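Mustdale Community Library
Annual Facility Safety Inspection: Checklist and Comments
Date of inspection: 15 August 2024
Inspected by: Mayu Tamura, Facilities Safety Coordinator
Areas covered: Main floor, children's room, activity room, staff workroom, basement storage, exterior and parking lot
Previous inspection: June (partial, exterior only)

Ratings used on this form
S = Satisfactory
A = Attention needed, to be corrected within 50 days
U = Unsatisfactory, to be corrected before the area is next opened to the public
N = Not applicable or not inspected

Items rated S carry a comment only where the inspector considered one useful. Items rated A or U always carry a comment. Building management should reply in writing to each A and U item, giving the name of the person responsible and the expected completion date.

Section 1. Exits and Routes of Travel

1.1 All exit doors open fully and without a key from the inside. S
1.2 Exit signs lit and visible from the main aisles. A
Comment: The sign over the east door is lit on one side only. From the periodicals area it reads as dark. Replace the lamp or the whole fixture. The Codard fixtures installed on the west side have given no trouble and the same model may be used.
1.3 Aisles between shelving clear to their full width. S
Comment: One book cart was parked across the end of the biography aisle on arrival. Staff moved it when asked. Carts should go back to the bay next to the circulation desk when not in use.
1.4 Stairs to basement: treads, nosings and handrail. A
Comment: Handrail bracket at the bottom landing is loose at the wall. The screw holes have worn and longer screws alone will not hold. The nosing on the third tread from the top has lifted at the left corner and has been taped. Tape is not an acceptable repair on a stair.
1.5 Evacuation map posted in each public room. A
Comment: Maps are posted but still show the old doorway between the children's room and the staff workroom, which was closed during the renovation. Reprint and replace all copies.
1.6 Outdoor assembly point marked. S

Section 2. Fire Protection

2.1 Portable extinguishers present, charged and tagged. S
2.2 Extinguishers unobstructed. A
Comment: The extinguisher in the staff workroom stands behind the coat rack. Move the coat rack.
2.3 Smoke detectors tested under the current service contract. S
Comment: Service report from Hirose on file and signed.
2.4 Sprinkler heads free of paint, dust and hanging items. A
Comment: Paper decorations from the summer reading program are tied to the sprinkler pipe in the children's room. Nothing may be hung from sprinkler pipe at any time of year. Ceiling hooks are available from the maintenance office on request.
2.5 Storage kept below the required clearance under sprinkler heads. U
Comment: Basement storage, north wall. Boxes of withdrawn books are stacked nearly to the ceiling. The basement is not open to the public, but staff use it daily and the rating has been applied on that basis. No further boxes are to be added until the stack is reduced.
2.6 Fire drill held and recorded. A
Comment: The log shows a drill was held but does not give the time taken to clear the building. Record this at the next drill.

Section 3. Electrical

3.1 Panels closed, labeled and accessible. S
3.2 Extension cords not used as permanent wiring. A
Comment: Two cords in use behind the public computers. An additional outlet has been requested under work order 491, which remains open. Until the work is done the cords are to be kept off the walking surface and inspected weekly for damage.
3.3 Outlet covers in place. S
3.4 Tamper-resistant outlets or plugs in children's room. S
3.5 Portable heaters. N
Comment: None seen on the day. Staff are reminded before the cold season that personal heaters require approval.
3.6 Kitchenette appliances in sound condition. A
Comment: The cord on the older kettle is worn where it enters the base. The kettle was unplugged and tagged by the inspector. It should be discarded, not repaired.

Section 4. Shelving, Furniture and Fixtures

4.1 Shelving over the permitted height anchored to wall or floor. S
4.2 Shelves level and not overloaded. A
Comment: The lowest shelves in the oversize section bow at the center. Weight should be spread to the adjoining bays, where there is room.
4.3 Step stools in good repair, with brakes or feet that grip. A
Comment: One stool has lost a rubber foot. Withdrawn from use pending replacement.
4.4 Chairs and tables stable. S
Comment: The round table in the reading corner rocks slightly. A leveling foot needs adjustment. This is a minor matter and has not been rated down.
4.5 Glass doors marked at eye level for adults and for children. A
Comment: Adult-height marking is present. The lower marking has peeled away from the inner vestibule door.

Section 5. Activity Room

The activity room is used for story time, the puzzle exchange, craft sessions and outside groups. It was inspected with particular care this year following the change in room arrangement approved in June.

5.1 Posted occupancy limit displayed and observed. S
5.2 Tables locked in the open position when in use. S
Comment: Folding tables were checked one at a time, underneath as well as on top. Leg locks engage firmly on all of them.
5.3 Table surfaces clean, smooth and free of sharp edges. S
5.4 Walls free of protruding nails, hooks and loose finish. S
Comment: Old picture nails reported last year have been removed and the holes filled.
5.5 Games and puzzles: condition and storage. A
Comment: Boxes are sound for the most part, but several are stored on the top shelf of the closet, above shoulder height. The heavier ones should come down to the middle shelf. Puzzles and games with small pieces must carry the small-parts label on the lid and must be kept apart from the toddler materials. At present the two share a shelf. 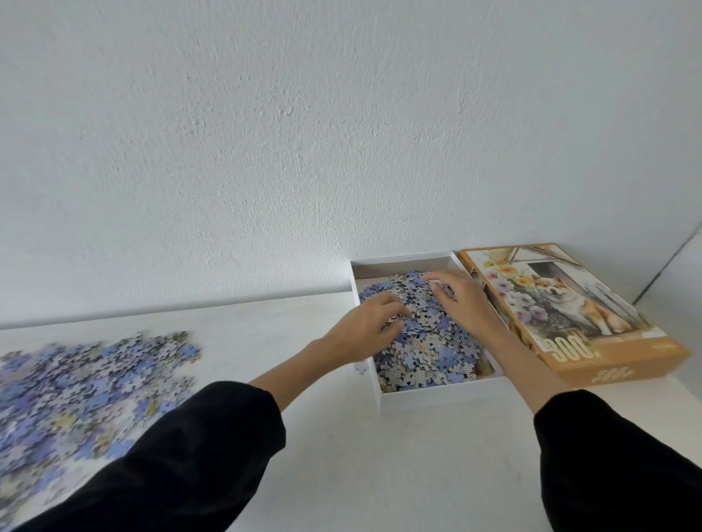 5.6 Floor checked after each session. A
Comment: The room use sheet has a line for this check but it is left blank more often than it is signed. Small items left on a hard floor are a slipping hazard for older visitors and a choking hazard for very young ones. The group leader should sign the line before returning the key.
5.7 Craft supplies: scissors, adhesives and paint stored in closed containers. S
Comment: The labels on the adhesive bottles have been kept, as requested last year.
5.8 Cleaning products locked away from public reach. U
Comment: A spray bottle with no label was found under the sink. Its contents could not be identified. The bottle was removed. The cabinet lock works but the key had been left in it. The activity room should not be used by children's groups until the key has been moved to the staff key box and the change confirmed by email to the inspector.

Section 6. First Aid and Emergency Information

6.1 First aid kit stocked and in date. A
Comment: Adhesive bandages are low and the eyewash has expired. The list inside the lid does not match the contents. Please restock from the list and initial it.
6.2 Defibrillator status light normal. S
6.3 Emergency telephone numbers posted at each staff telephone. S
6.4 Incident report forms available. S
Comment: 10 blank forms held at the circulation desk, which is sufficient. Older versions of the form should be recycled.
6.5 Staff trained in first aid on duty during opening hours. A
Comment: Coverage is good on most shifts. The evening shift depends on one trained person, and there is no cover when that person is away. A second evening employee should be enrolled in the next course at Vilimstead.

Section 7. Restrooms and Water

7.1 Floors dry, drains clear. S
7.2 Hot water temperature within limits at public sinks. S
7.3 Grab bars secure in accessible stalls. S
7.4 Diaper changing station: straps and hinge. A
Comment: The strap buckle is cracked. Station may remain in use for now, but the part should be ordered immediately.
7.5 Drinking fountain clean and draining. S

Section 8. Exterior

8.1 Walkways even and free of trip hazards. A
Comment: Raised slab at the book return, first noted in the June visit. It has been painted yellow. Grinding or replacement is still required.
8.2 Exterior lighting working. S
Comment: Tested with the timer override. The timer should be reset when the clocks change.
8.3 Accessible parking marked and signed. S
8.4 Ramp surface and handrails. S
8.5 Shrubs trimmed back from windows and doors. A
Comment: The hedge along the south side now covers the lower part of the staff room window and narrows the path to the bicycle rack.
8.6 Trash and recycling containers set away from the building. S

Summary of Items Rated U

Item 2.5, basement storage height.
Item 5.8, cleaning products in activity room.

General Comments

The building is in fair condition and the staff were helpful throughout. A number of the items rated A are small and can be closed in a single afternoon by the maintenance office without an outside contractor. The stair repair in item 1.4 and the slab in item 8.1 should be given priority among the remainder, as both lie on routes used every day.

Three comments in this report repeat comments made in an earlier year: the extension cords, the first aid kit list and the evacuation maps. Building management is asked to explain in its written reply what prevented these from being closed.

A follow-up visit will be limited to the items rated A and U. The room use sheets for the activity room should be kept and made available at that visit.

Signed: Mayu Tamura
Copies to: Library Director; Building Management; Maintenance Office; Mustdale Risk Office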